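Trumness Guest House
Supply and counter safety checklist, Room 69
Inspector: Manon Penner
Date: October 5, 2021

1. Counter clear of leaks and sharp edges
OK. White counter wiped down before sorting. Seam next to the steel sink needs new caulk, told Clifford Friesen.

2. Shampoo sachets
Pass. Squeeze each one over the sink and throw out any that leak. 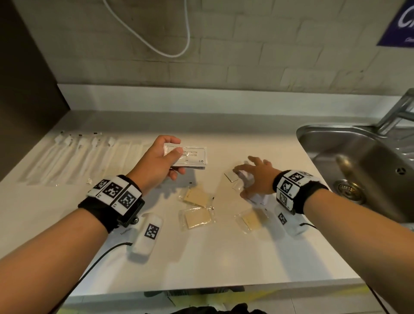
Stock comes from Poirier, carton 1093. Two were sticky and went in the trash. Keep the rest away from the faucet.

3. Toothbrushes and toothpaste
Pass. Every brush must be in a sealed sleeve. Lay them side by side so a split sleeve shows up. Toothpaste sachets go next to the sink, checked the same way as shampoo.

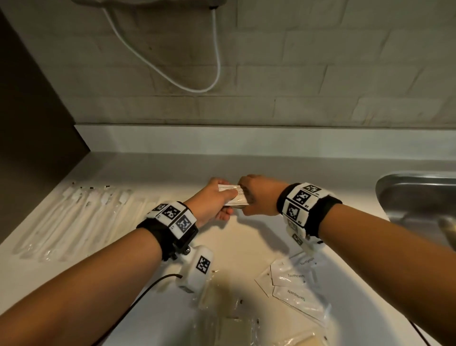
4. Printed labels
Pass with comment. Print has to be readable at arm's length. Brittany Nguyen asked for larger type in June and the new ones have not come in.

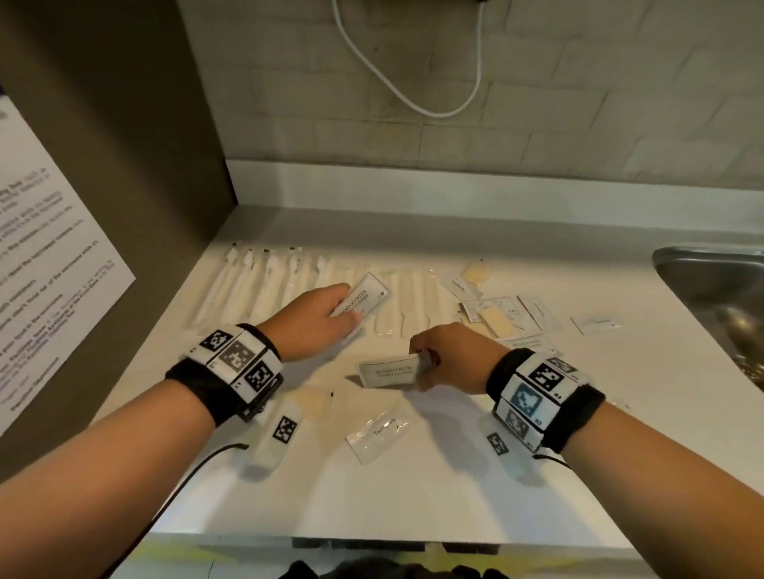
Until they do, read both lines before sorting.

5. Small boxes and flat packets
Recheck. Press each flat item to feel for anything inside. Boxes must close fully.

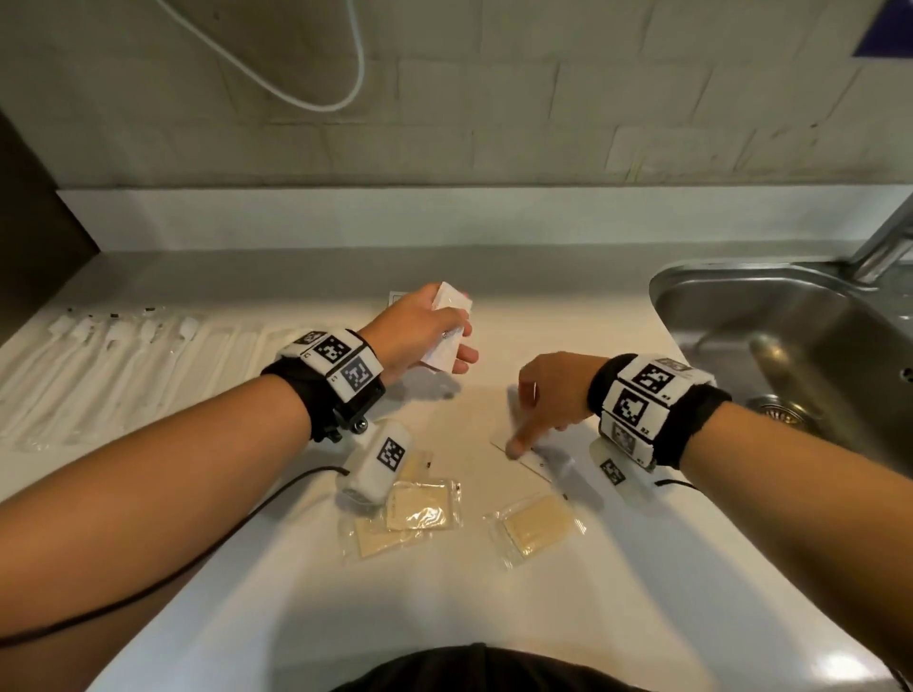 One box flap was loose, replaced. Clear packets with a torn seam are not to be put out, even if the contents look fine.

6. Floor in front of sink
Fail. Mat slides. Huguette Doucette to order a new one from Ellow.

Next check: Room 73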